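Bench notebook, Tuesday, November

Soap day again. I'm writing this up while the pots soak, so forgive the sticky page. This is the Palska batch, the one with the high olive oil, and I want it all down before I forget which changes I made on purpose and which ones just sort of happened.

Where we were: the last Palska loaf came out of the mold with a chalky skin on top and a soft middle that dented when I pressed it with my thumb. I blamed the cold shop. Then I blamed the water. Then I looked back at the old recipe card and saw I'd been reading my own 1 as a 7 in the water line, which explains the soft middle very nicely (and also my handwriting, which has not improved).

Today's batch, for the record: 800 grams of oils total, 400 of that olive, the rest split between coconut and the shea we got from Dromine. Lye figured fresh in the calculator, not copied off the card. I brought the water down a good bit from last time and wrote the new figure on the card in red, very large. Goggles, gloves, long sleeves, door propped open. Lye into water, as ever, and out of the way at the back of the sink to cool.

9:30 – Melted the shea and coconut together in the small pot. The Dromine shea smells stronger than the old stuff, kind of smoky and nutty. I like it but I can see it fighting with lavender. If anybody does the lavender bars this week, please use up the old tub first.

9:50 – Oils and lye both down to the temperature I wanted, for once at the same time! Poured and started the stick blender in short bursts, with stirring in between. Olive-heavy batches always make me think nothing is happening, and then I look away for a second and it's pudding. This one behaved. Light trace in 10 minutes, which is quick for this much olive, so I guess the lower water is doing its thing.

10:05 – Scent in. I went with the cedar and orange from Maes, the small bottle. It thickened a little and went a shade more yellow, but no seizing and no ricing. I'd use it again. Please don't use the Maes clove, the brown bottle on the same shelf. It turned a whole batch into a brick with the spoon standing up in it, and I have the spoon as proof.

10:15 – Into the wooden mold, tapped it hard on the bench for bubbles, textured the top with the back of a spoon. Sprayed the top with alcohol and put the lid on, then a towel. I think the chalky skin last time was plain soda ash, and I'd skipped both the spray and the lid that day.

I had a peek under the towel after lunch and there was a darker, see-through oval in the middle, so it's gelling, but not out to the corners yet. I added a second towel. I know, I know, every time I lift the lid I let the heat out. I can't help it.

In between I did the quiet jobs: wiped down the scale, changed the tablet over to the new timer, put a fresh protector on the phone, sorted the labels for Butbridge into their boxes. 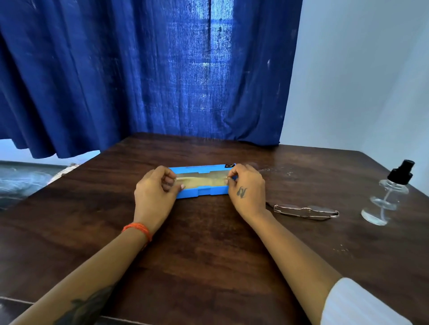
Butbridge order

They want the plain oatmeal bars and the tar bars, same as last time, wrapped in the brown paper bands. The oatmeal is cured and ready. I weighed a bar from each end of the rack and neither has dropped any more since last week, so I'm calling it done. The lot number for the oatmeal is 2783, and it has to go on every band, not only on the box. We missed that last time and I spent an evening with a pen.

The tar bars need longer. They're still a bit tacky on the cut face and they smudged the paper when I tried a band on one. I turned them all on edge and moved them up to the top shelf, where there's more air. If they still smudge next time I look, I'll ask Butbridge whether they'd take the oatmeal first and the tar later.

Cutting

The wire on the cutter is getting loose again and the last few slices of the oatmeal leaned. Tightened it a turn and a half, test cut on an old scrap bar, nice and straight. There's one spare wire left in the drawer, so we need more.

Still to do: unmold Palska tomorrow if it's firm (leave it another day if it sticks, don't yank it like I did in the summer), zap test a corner, cut, rack, date card. Order lye and cutter wires. Find the lid for the big olive oil drum, which is somewhere under the bench I think. Wash the towels.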